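4.2 Comparison of finger sets

We ran the cloth task with two finger sets, Resa and Kao, keeping the arms and controller the same. Each set was given 100 trials.
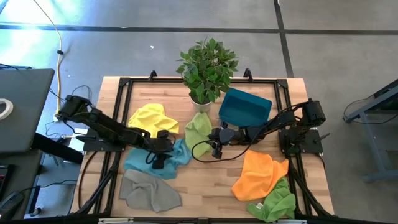 Figure 6. Workspace for the cloth trials.

Grasp success depended mostly on how the fabric lay. Bunched cloths, such as the light green one between the grippers in Figure 6, gave both sets a raised fold to close on. Flatter ones – the blue cloth, for instance – were missed more often, and Kao lost 17 grasps this way.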